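Bench notebook, embedded side
March 7, 2020
4 min read

Carried on with the Skalari board. Yesterday's me left a note saying "I2C fine now, just tidy up", and I would like a word with him. The bus locks up after the warm reset, every time, and the only cure is pulling the supply. SDA sits low, SCL sits high, and the sensor waits patiently for clocks that are never coming.

The cause isn't mysterious. We reset the MCU partway through a read, the sensor is holding a zero on the line, and the MCU wakes up with no memory of having asked for anything. The Brolar driver checks the busy flag, sees it set, returns an error, and the application layer (mine, sadly) treats that error as "try again later". It has been trying again later with great enthusiasm. The retry counter had wrapped by the time I got back with my coffee.
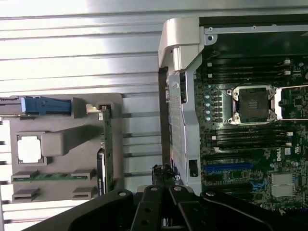

How many clocks does it take to free the line? Nine at most: eight for whatever is left of the byte and one for the acknowledge slot, then a proper STOP.

Wrote the recovery by hand. Pins over to GPIO, open drain, toggle SCL, look at SDA after each pulse, bail out early if it goes high, STOP, pins back to the peripheral. Kept it at a leisurely rate instead of 400 kHz, as there's no prize for being quick and the pull-ups on this revision are weaker than I'd like. Jarmila Murín picked them for battery life back when the sensor was going to be on the same board. It is now on the end of a cable. She has asked me to record that she objected to the cable.

First attempt did nothing at all. Spent the better part of the morning on it. I was setting the output register before switching the pin mode, which is correct, and then the Cirkport pin-mux helper was cheerfully restoring its own idea of the defaults, which included push-pull. Commented the helper out. Bus came back on the second pulse.

Then the watchdog. With recovery in place, startup takes longer in the bad case, and the bootloader leaves the watchdog running with whatever timeout it fancied. Result: the board recovers the bus, feels good about itself, and gets bitten before it reaches main. That reset lands in the middle of the first sensor read, and round we go. You could set it to music. 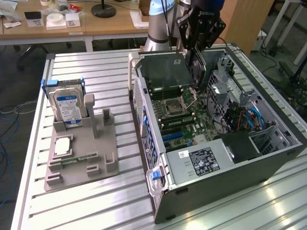 Moved the first watchdog kick ahead of the bus recovery and put a hard limit on the recovery loop so it can't hang there on its own account. I don't love kicking it that early. If the clock setup fails we now find out later than we used to, but the alternative is the carousel.

Left the rig doing warm resets over lunch with the capture running. 531 resets, 2 failures. Both failures look the same on the trace: SDA comes high, STOP goes out, and then the peripheral still claims to be busy. I suspect the flag latches if the peripheral is enabled while the lines are moving. There's an erratum for the older silicon that reads very much like this, and the newer silicon is supposed to be cured of it. Our parts are marked as the newer silicon. Draw your own conclusions.

To do:
- software reset of the I2C block after recovery, before enable
- rerun overnight
- stronger pull-ups on one board, ask Jarmila nicely
- Jireš unit has the same helper code, check whether it's been quietly push-pull all this time
- change the retry so it gives up with some dignity
- relabel the analyser leads, the grey one is not ground

Recent entries
Brownout thresholds and other optimism
Skalari: the UART that only drops capital letters
Why the Jireš bootloader won't fit
DMA alignment, part two
Sleep current hunt, continued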